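The last taxi to the Tandelham run left at 4, and Riku Yoshida was on it with a rented sled across his knees. The hut stood at 1550 meters. Pirjo Riihimäki had the stove going. 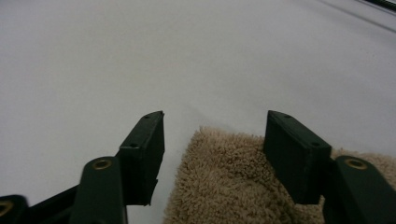 A pale surface, evenly lit

"Is the run open?" he asked.

"To the second bend. Man-sik closed the rest in October."

She poured him soup and went back to her ledger. Karlijn owed for two nights.

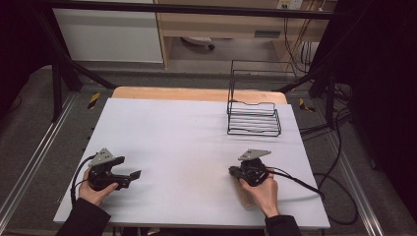
Riku ate and watched the window. His brother had gone down this hill every winter and never once braked at the second bend. 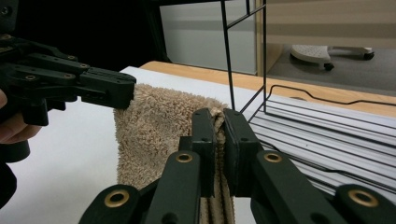
Photo: Sota Ikeda

"You knew him," he said.

"He left his gloves here." She put them on the table. They were too small for Riku.
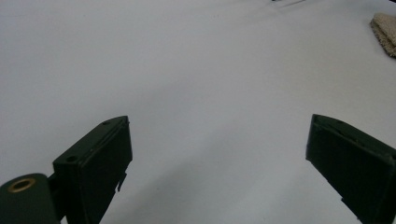
He took them anyway, paid for the soup and carried the sled out to the start.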